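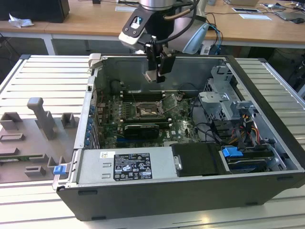 Ticket 26, still open. My old tower quits about 15 minutes after I start a backup to the Bridino share, and yes, I swapped the outlet first! With a case on its side and the panel off like this one, you can get at the green motherboard easily, so I reseated every cable I could reach. Same thing again.

2 min read

Kiprono Athumani asked me for the event log, so I pasted in the last 12 lines (all disk timeouts, ugh). He thinks it's the drive. 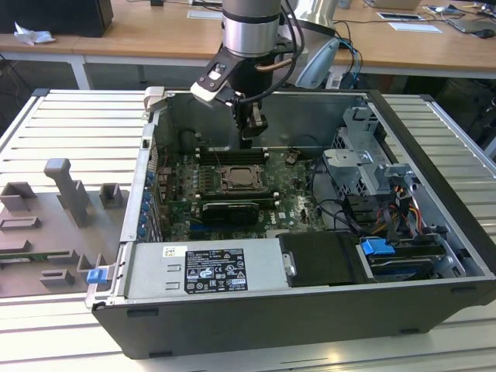
Tried the backup again with the second drive unplugged and it ran 4 hours! I'd been blaming memory, and with two slots right by the CPU socket it's a quick thing to pull and test, but I'll leave mine alone for now. New drive is ordered.

Search tickets... Go

Contact Wudutmont Help Desk | Back to top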